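Galley table-setting kit goes on sale to workplaces

Zuten has opened orders for Galley, a bench-mounted kit of robot arms meant for plating fruit and other light food in offices and small canteens. The company, based in Bindville, said the first units would go out in September.

The kit comes with the arms, grippers with black two-finger jaws, a rail that fixes to the back of an ordinary table and a year of software updates. Buyers supply their own table and plates.

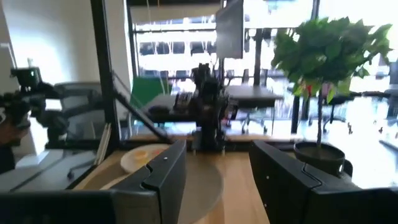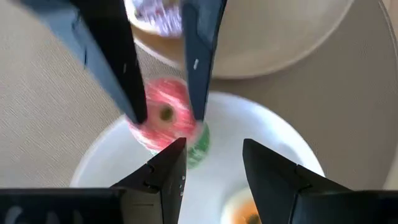 Galley arms and grippers at the table, with plates set out. The second picture shows a red apple between gripper fingers.

Apinya Saithong, product lead at Zuten, said the firm had picked food because it is awkward to handle. "Fruit is never the same shape twice, and it bruises. If a gripper can put an apple on a plate without marking it, a bread roll is easy," she said.

Zuten says its arms made 2411 transfers in its own trials, of which 1169 were whole fruit. It has not published a figure for dropped or damaged items, but says one will be included in the manual.

A single arm with gripper can be hired for 485 pounds a month, with a minimum term of five months. The price for buying a full kit is given on request and depends on the number of arms and the length of the rail. Fitting is charged separately.

Castaño, a catering supplier that runs staff kitchens, has agreed to try the kit at one of its sites. Tín Phan, its operations manager, said the company wanted to see how long cleaning took before ordering more.

"The jaws have grooves in them, so that's the first thing our kitchen staff asked about," he said. "We'd also like it to be quicker - at the moment a person lays out a table faster."

Zuten said the finger pads can be removed and washed by hand, but should not go in a dishwasher. A faster speed setting is planned as a free update.

Demonstrations can be booked for Friday afternoons at the firm's Bindville office.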